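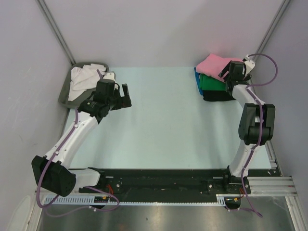
Folding towels is my favourite job in the whole house (yes, really!) and a clear surface makes more difference than any clever method. Give yourself a proper flat table, bigger than the towel if you can manage it, and the whole pile goes quicker. I used to do mine on the bed, where everything sinks in the middle and the edges never meet.

## Before you start

- Wipe the table and let it dry. Crumbs love a towel.
- Check the hems for loose threads and snip them now.
- Sort by size first: bath sheets, hand towels, flannels. Swapping between them halfway through is how you end up with a wobbly stack.
- Make sure everything is bone dry. A towel that's even slightly damp in the hem will make the whole cupboard smell by the end of August.

## Getting a big towel flat

Give it one good snap, holding two corners of a short side, then lay it down away from you. Don't fuss over the middle yet! Find the corners first, because once those are out where they belong the rest mostly follows. If a flap has doubled over on itself, lift it by the edge and draw it outwards, keeping the other side still. Pulling from both ends at once only drags the fold along with you.

Small creases along the bottom can be swept out with the side of your hand, always from the centre towards the hem.

A pink bath towel with one side lying nice and smooth and the other still folded over itself is a job half done, and the smooth side is the one to leave alone.

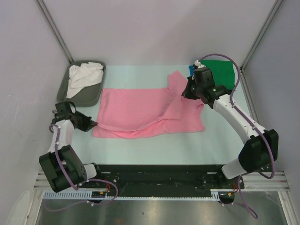 ## The fold itself

1. Bring one long side in by a third, then the other over the top of it. You'll have a long strip.
2. Fold the strip in half, end to end.
3. Fold in half again, or in 3 if your shelves are shallow. Mine are only 30 cm deep and thirds fit beautifully.
4. Turn it so the rounded edge faces out. It looks lovely and you can grab one without toppling the rest.

## Storing them

Put clean towels at the bottom of the stack and take from the top, so they all get a turn. Hand towels stand up very well in a basket, rolled instead of folded, and flannels can go in whatever gap is left over.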